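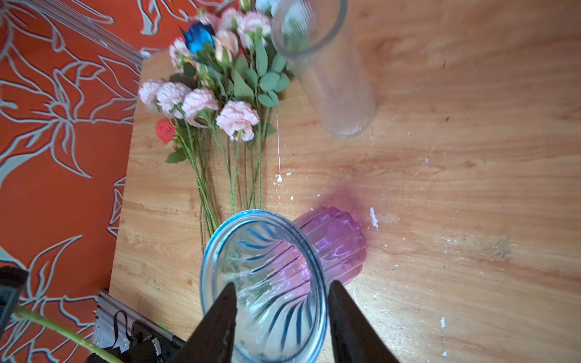
Three vases, one bunch of fake flowers, and the table I keep saying I'll sand.

I have never been a fake flower person. My aunt kept a basket of silk something on top of her television for most of my childhood, and it went from yellow to a kind of tea color without anyone ever dusting it. So when Mali Ruddock told me over coffee that the new artificial ones are "basically indistinguishable," I asked her from what.

She gave me a bunch anyway. Pink carnations, some peachy rosebuds, a red rose, and one blue rose, a really loud blue. I'd like to meet the gardener who is supposed to have grown that. The carnations I'll admit are decent. The petals have a proper ruffle to them, and from the hallway they might get past you. The blue one wouldn't get past you from across the street.

Anyway, it's November, the yard is mud, and the grocery store wants 11 dollars for a bunch that lasts until I've stopped noticing it. I decided to give the things a fair trial, and that meant picking a vase.

The clear one with the blue swirls is my favorite and has been for years. It has a thick pale blue rim and ribs that wind down the inside, and it looks good with nothing in it, which may be my whole problem with putting flowers in it. I tried the bunch in there first. Between the swirls and the blue rose it was like two people talking over each other at dinner.

Next, the pink-purple one with the fluted sides and the scalloped edge. I bought it at the Feltcombe flea market from a man who swore it was old. I have my doubts. Old or not, it throws a pink glow on the table that I like a lot more than I expected to, and the carnations went with it so well that the result looked like a bridesmaid. Somebody would love it. Styliani Koutsoukos would love it, and she is welcome to come and get it — the arrangement, I mean. I'm keeping the vase.

So the tall clear cylinder won, mostly by having no opinions. The trouble with clear glass is that you see the stems, and these stems are green plastic all the way down, dead straight, with no water around them to blur things. Mali says to add water. I am not going to water plastic. I've seen people suggest glass pebbles or a few slices of lemon, and at that point I'd be running a hotel lobby.

What I did in the end was pull the blue rose out, bend the stems a little so they stopped standing at attention, and cut two of the carnations shorter than the rest. You need wire cutters for this. Kitchen scissors will chew at it and then you need new kitchen scissors.

They've been on the table since then, next to the white paint drips from the window frames. Before anyone writes in about the drips again — yes, I know, a scraper and some patience. Fletcher Ruawai has already offered me the use of his sander.

Am I converted? No. I do look at them in the morning, though, and I've dusted them once. The blue rose is in the drawer with the batteries.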